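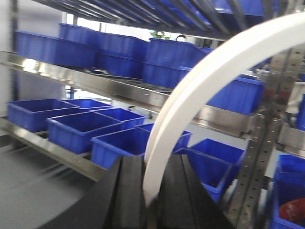

Blue bins on a steel storage rack.

Home Video Transfer and Editing: Frequently Asked Questions

Which tape formats do you take?

VHS, VHS-C, Hi8, Digital8 and MiniDV. We also take 8 mm and Super 8 film, but film goes to our Cullport shop and needs extra time. We do not take Betamax.

How long does a transfer take?

Tape orders are ready in 14 days. Orders dropped off after noon on Wednesday go into the next week's batch. In May and before the holidays the wait can be longer, and we will tell you when you drop off.

What kind of file will I get?

An MP4 that plays on most computers, phones and TVs. If you plan to edit the footage, ask for the large file instead. It takes up much more room on your drive but holds up better when you cut it and save it again.

Can you edit the video for me?

Yes. The basic edit removes blank stretches and static and adds a title at the start. The full edit is done with you, either at the Rilham shop or over the phone. Devendra Sengar handles all full edits, so please book ahead.
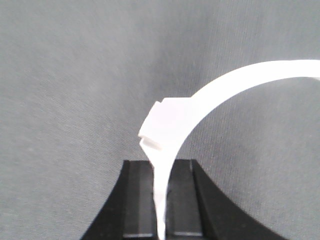
White curved plastic piece.

I want to edit it myself. Where do I start?

Copy all your files into one folder before you open your editing program, and don't move them afterward. Most programs only keep a link to the clip. If the clip moves, the program can't find it and you will see a black box in the timeline.

Then watch everything once and write down the times of the parts you want. Put those on the timeline in order and leave music and titles for last.

Why is there a flickering line along the bottom of my video?

It comes from the tape. Old TVs hid the edge of the picture, so you never saw it. Crop the bottom of the clip slightly, or zoom in by 5 percent.

My sound drifts away from the picture. Can it be fixed?

Usually. Check that the frame rate of your project matches the frame rate of the clip. If they match and the sound still drifts, split the audio every few minutes and line it up again by hand.

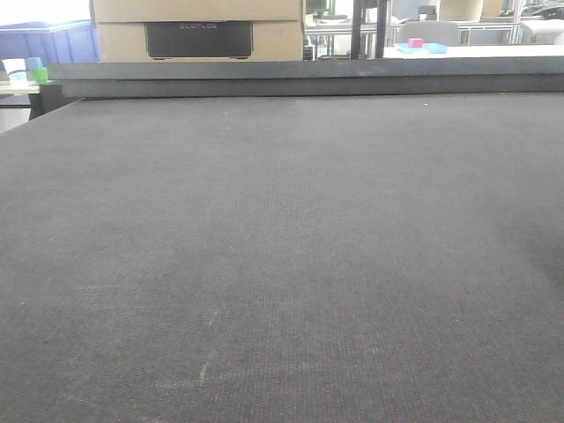 If that doesn't help, bring us the file along with the original tape. The fault may be in the tape itself, and a new transfer on a different deck is often quicker than repairing the sound.

Do you keep a copy of my video?

We keep it for 2 months after pickup, then delete it. Please check your files before then.

Is there a limit on how many tapes I can send?

No. The largest order so far was 1,253 tapes from the Khurana family's wedding video business. For large orders, call the Stumbridge shop first so we can set a schedule.

Can I use any song I like as background music?

For a video you only watch at home, that is up to you. If you post it online, the site may mute it or take it down. We can suggest music that is cleared for sharing.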